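2023-08-06
Notebook, Fletthorpe student manipulation project
Entry by Anežka Ďurica

Carried over from last entry

Khalil Ghanem reran the conversion script on the full shirt set. 394 episodes in, 216 kept after the filter. That loss is too high. He went through the rejects and most of them fail on one of two checks: tracking confidence under threshold for more than a second, or finger width flat for the whole episode. The second check was wrong. It compared the width to the median of the first 20 frames, and when the operator starts with the fingers already closed, a short open-close cycle gets read as noise. Khalil changed it to compare max and min over the episode. He is rerunning on the Saliba machine because the Skivo box is out of disk again.

Old index file kept as index_old. Do not train from it.

Hand-held gripper, state of the hardware

Unit 2 is back in use. The left finger had play at the pivot, enough to shift the closing point sideways. Took both linkages off, cleaned the pivot faces, put them back with medium threadlocker on the pivot screws only. Fingertip screws are dry so we can swap tips without heat. All Torx, same driver for the lot. Please put the driver back in the tray with the spare tips.

After reassembly the tips meet evenly on paper, on a single layer of cotton and on a doubled hem. On a single layer of thin polyester they still slide if the pull is fast. Softer tips would help there. Anežka to print one pair with a ribbed face and one with a flat face and glued rubber.

Calibration redone after the rebuild. The encoder zero had moved. Anyone with episodes from unit 2 between the strip-down and this entry should throw them out — the width channel is offset and I do not trust a fix after the fact.

Shirt task, procedure for the next batch

The Grorkimthorpe students join us for this one, so the steps are written out in full. Same order every time.

1. Lay the shirt out on the padded table. Smooth the body first, then the sleeves. No deep creases across the middle.

2. Start the recording with the fingers open and the gripper clear of the cloth. Hold still for two seconds. The tracker needs this to settle.

3. Approach the fabric edge low, with the tips close to the pad. Close on the cloth where it meets the table. Coming in from above pinches one layer on top and leaves the other behind, and the fold then opens up halfway across.

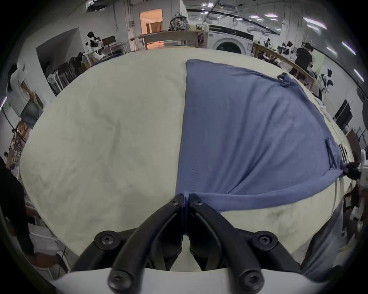 4. Lift only as far as needed to clear the table, carry across, set down. Open the fingers fully before backing away. A half-open retreat drags the hem.

5. Sleeves are separate episodes. Do not fold body and sleeve in one recording, even if it goes well.

6. Stop the recording with the gripper back at the start position. Say the result out loud to your partner, who writes pass or fail on the sheet. If you disagree, it is a fail.

7. Swap operator and partner after each shirt.

Notes on step 3

This is where most of the failed folds start. Khalil's reading of the logs is that new operators close too early, with the tips still above the pad, and then push down. The force goes into the padding and the cloth gets away. Closing slowly while the tips stay in light contact works better. It also gives a cleaner width curve.

Padding versus bare tabletop: we tried both earlier in the season. The pad lets the lower tip get under the hem. On the bare top it skates along the surface. Staying with the pad. It picks up smudges, and I would like to know if that matters for the vision model, so one batch will be recorded with a clean cover for comparison.

Training run

Baseline policy on the old filtered set, 1,907 steps, stopped by hand. Loss was still going down but validation had been flat for a while. Rollout on the bench arm grasps the edge of the shirt and then hesitates at the lift. Same hesitation with a towel. My guess is the two-second hold at the start of each episode is leaking into the policy, which learns that standing still is normal. Will trim the first two seconds at load time and leave the raw files alone.

Open

Rerun of the converter: Khalil.
Trim at load, then retrain from scratch: Anežka.
Ribbed and rubber tips: Anežka.
Clear disk on Skivo: whoever gets there first, but ask before deleting anything under raw.
Print the steps above for the Grorkimthorpe group, one per table.
November demo: need a decision on shirts only or shirts and towels. I would keep it to shirts until the lift is fixed.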